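Saturday, January 3, 2026
Jerome Dizon

5. Open-Day Demonstration

5.1 Setting and procedure

The drawer task described in Section 3 was shown to outside visitors at the Warngate open day in May. The demonstration ran entirely in the Horora simulator, on the same workstation used for the training runs, with the control policy from Section 4 loaded without further changes. A total of 169 visitors signed in at the door. Attendance at our station was not logged separately, and no claim is made here about how many of them stayed for a full trial.

Trials were started by hand. Before each one, the operator reset the room, chose a start pose for the arm from a list of 11, and read the task instruction aloud so that visitors knew what the arm had been told to do. The instruction was always one of two sentences, one asking for the drawer to be opened and one asking for it to be closed. The simulator view was projected on the wall and the joint readings were shown on a smaller screen beside it. The operator did not touch the controls again until the policy reported that it was finished or the time limit ran out.

The room model was the Gistcombe layout. It contains a dark wooden cabinet with a drawer, a cream container on top of the cabinet, a light wooden surface next to it, and gray tile beyond. The container takes no part in the task. It was left in place during the demonstration so that conditions would match those used for training, where it limits the space available to the wrist on the cabinet side.

Figure 4 shows the arm in contact with the drawer. The contact is on the top edge of the side panel, and the drawer is well out of the cabinet. Side-panel contact of this kind is allowed by the task definition, which scores only the final position of the drawer and the force applied along the way. In our earlier trials with the Magbanua baseline, contact was restricted to the handle, and the policy had no means of continuing once the handle had slipped out of reach.

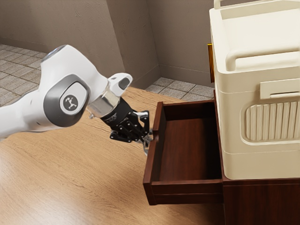 Figure 4. Simulated arm holding the open drawer by the top edge of its side panel. The drawer is empty.

5.2 Visitor-requested trials

During the afternoon, visitors were invited to choose the start pose. This produced 17 trials that were recorded in full, including joint positions, contact forces and the instruction given. The remaining trials of the day were run for display only, and their records were overwritten at each reset. The visitor-requested trials are not a balanced sample. Visitors tended to ask for the poses that looked most difficult, and several poses were never requested.

Of the recorded trials, 2 ended at the time limit. In both, the start pose placed the wrist high and close to the container, and the policy spent most of the available time moving away from it before turning toward the drawer. The motion planner treats the container as a solid box with a safety margin on every side. The margin is larger than it needs to be near the rounded corners, and reducing it there is a simple change that we have since made in the planner but have not tested with the policy.

The other recorded trials ended with the drawer inside the target range. Completion times varied with start pose, as expected from Section 4, and the order of the poses by time was the same as in the laboratory runs. The force limit was not reached in any of them.

5.3 Approach and clearance

Many visitor questions concerned the part of the motion before contact. Several people read a pause over the wooden surface as a fault. The policy does slow down in this region, where it updates its estimate of the drawer position, and the slowdown is visible in the joint speeds even when the arm never comes to a full stop. Figure 5 shows the end effector in open space with its fingers apart. The cabinet handle is in view on the side facing the wooden surface, just above the level of that surface - a position that leaves little room under the handle for a thick finger. 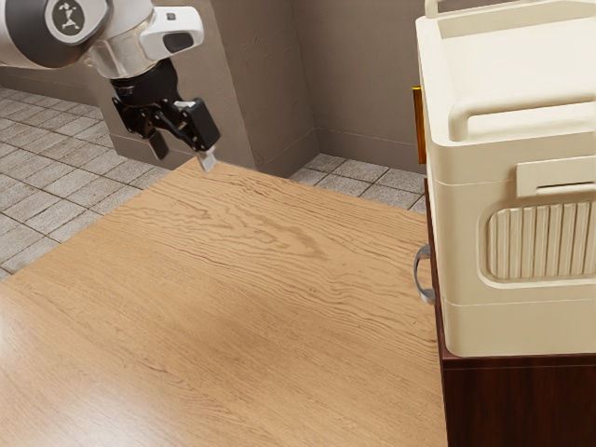 Figure 5. Gripper open and empty near the far edge of the wooden surface; cabinet with curved metal handle at right.

Clearance at the handle was raised by two visitors with experience in furniture assembly, who asked whether the fingers could come in from above. Approach from above is possible in the model and is used in part of the training data. It requires a larger wrist rotation, which brings the wrist closer to the container and increases planning time. The present policy selects between the two approaches without any explicit rule, and we have not yet measured how the choice depends on start pose.

5.4 Changes made after the demonstration

The display now includes a line of text giving the current stage of the motion (approach, contact, pull or push, release). The stage labels are taken from the contact state and do not affect control. The reset procedure has also been changed so that every trial is written to disk, including those run for display. No changes were made to the task definition or to the scoring, and the results in Section 6 can be compared directly with those in Section 4.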